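Aug 30, 2023

Started the calibration check at the usual time, before the building ventilation goes to its daytime setting. Room temperature moved less than half a degree over the whole session, which is good enough for this purpose. Balance had been on overnight. Internal adjustment run, then the external check weight, both inside limits. Level bubble centered.

The Jerovar unit first, the old 200 microliter one. Ten weighings at full volume, ten at half, ten at the low end. Full volume is fine. Half volume is fine. At the low end it reads high, and the scatter is wider than I would like. Same pattern as last time, a little worse. I took it apart over lunch and found the seal dry on one side. Wiped it, put on a very thin film of grease, worked the plunger up and down a couple of dozen times, put it back together. Reran the low end. Scatter came down, the offset did not move. So the seal was one problem and there is a second one I have not found.

Candidates: the spring, the adjustment nut having crept, or me. I can rule out me only partly. My immersion depth is still inconsistent when I get tired, and at small volumes two extra millimeters of tip under the surface carries over more than people expect. Tomorrow I will ask Cyrill Zwahlen to do the same ten weighings without telling him my numbers. His technique is steadier than mine and he does not mind repetitive work.

Note on evaporation. I have been using the correction Bogdan Nowakowski wrote out for me when I took over the logbook, a fixed value per weighing. It was worked out in October with the heating on and dry air in the room. Today the humidity was a good deal higher. I measured the loss directly instead: vessel on the pan with water in it, lid off, reading taken at fixed intervals. The loss came out smaller than his figure. Using his value would push every result up slightly, and that goes in the same direction as the offset I have been chasing. It does not explain all of it. It explains some. I will have to go back through the entries from this summer and redo the arithmetic. There are 132 lines to check. Not today. 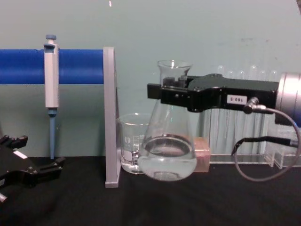 Tips. We are down to the last few racks of the Pawlak ones and the replacement order is from Lusumeck. I tried a handful of the new ones on the same unit. They seat with less force and come off with less force. I pulled one off by hand to feel the fit and it was looser than I expected, though I saw no drip when I held a full tip over the paper and waited. Weighings at full volume matched the old tips within scatter. I would still not mix the two types in one series. Wrote that on the inside of the drawer.

Pre-wetting: did three cycles before each series, as the procedure says. Out of curiosity I did one series with no pre-wetting. The first two values were low and the rest settled. I knew this, but I had never put it in the book with numbers, and now it is there, page 137.

The water is another open item. I have been filling the beaker straight from the tap on the purification unit and starting right away. The thermometer says it comes out cooler than the room. Let it stand, covered, before the first reading. I did that for the afternoon series and the drift over the ten weighings mostly went away. I should have been doing this all along. The density table is only as good as the temperature I look up in it.

Call from Devumholm about the outside calibration. They can take two units next month, turnaround longer than last year, price up. I asked whether the certificate would list the as-found values as well as the as-left ones. It will, but only if it is requested on the form – there is a box for it on the second page. Last year I missed the box and got as-left values only, and that made the certificate close to useless for judging drift.

Left to do: order the seal kit, redo the summer arithmetic, get Cyrill's ten weighings, write to Bogdan about the evaporation figure. I will keep that last one short and send him the raw readings so he can work it out for himself.

Closed the book at half past five. Balance left on, draft shield shut. My thumb is sore.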